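Masel user forum > Planning and control > Sim
Thread: Grasp planner picks the object, then closes next to it

tolvane
4 November 2021

I'm running Masel with the Prostby planner in sim, single arm, two-finger gripper. Task is pick and place with small objects on household surfaces. The randomizer picks the support surface, and in this batch it picked the toilet.

On the table scenes I'm fine. On this one the planner finds the target, plans an approach, and then the fingers close a little to one side. I ran 100 episodes with fixed seeds and 594 frames per episode. Same offset every time, so I don't think it's noise. The pose estimate looks right when I plot it.

What I've tried:
Lowering the approach speed
Turning off the smoothing in Pop
Swapping the gripper collision mesh for the convex one

No change from any of them.

kerb_unit
Can you post renders with the gripper near the target? Hard to say anything without seeing what else is close by.

tolvane
Two renders, same scene. Target is the small yellow piece.
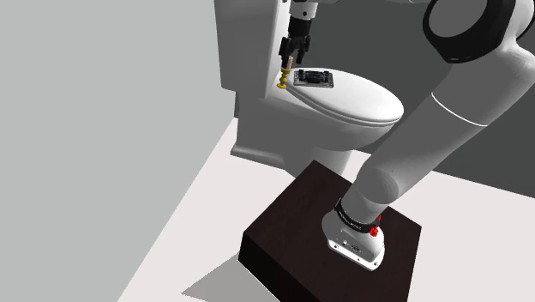
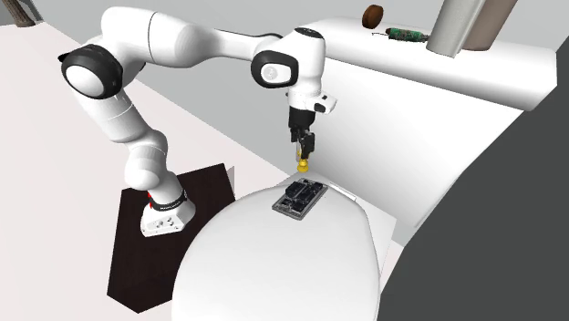
Config is stock apart from the clearance margin, which I raised to 2 cm after it kept clipping things on the table scenes. Log has 2,040 lines for one episode and most of them are collision checks, so I'm not pasting it all. The planner reports success every time.

kerb_unit
There's your problem, I think. The margin is applied to every obstacle, and the board is one of them. With the target that close to it, the inflated board covers part of the grasp region. Prostby then shifts the grasp pose sideways until the check passes. It still counts as success because the plan was valid for the shifted pose.

Look for "pose adjusted" in the log.

mossgate
I don't agree. I've run bigger margins than that and never got an offset that repeats to the millimeter. A shift from inflation should move around with the object yaw. A constant one sounds like the tool frame. Check whether the Indenholm gripper file and your arm file agree on where the tool center point is.

kerb_unit
He said fixed seeds. The yaw isn't changing. And the table scenes use the same gripper file and work.

mossgate
Fair point on the seeds, I missed that. Table scenes working doesn't prove much though. Those are straight top-down grasps on bigger objects, and you can be several millimeters out and still close on something. I'd check the frame anyway – it takes five minutes.

tolvane
Checked both.

"pose adjusted" shows up once per episode, right before the final approach. I had it filtered out at my log level. With the margin back at the default the message goes away and most of the offset goes with it.

Most, though. There's still a small constant error left, and the two files do disagree on the tool center point along the finger axis. So you may both be right. I'll fix the file and rerun the batch with random yaw this time.

kerb_unit
Don't leave the margin at default for the table scenes if it was clipping. You can set it per object in the scene file. It's been in there since the September release, but the docs still only show the global one.

mossgate
It should also be a warning when the planner moves your grasp pose. Info level is wrong for that. I'll open a ticket.

kerb_unit
I'd leave it at info. In clutter it fires constantly and you'd stop reading it.

mossgate
Then put the shift distance in the result so we can threshold it ourselves.

kerb_unit
That I'd support.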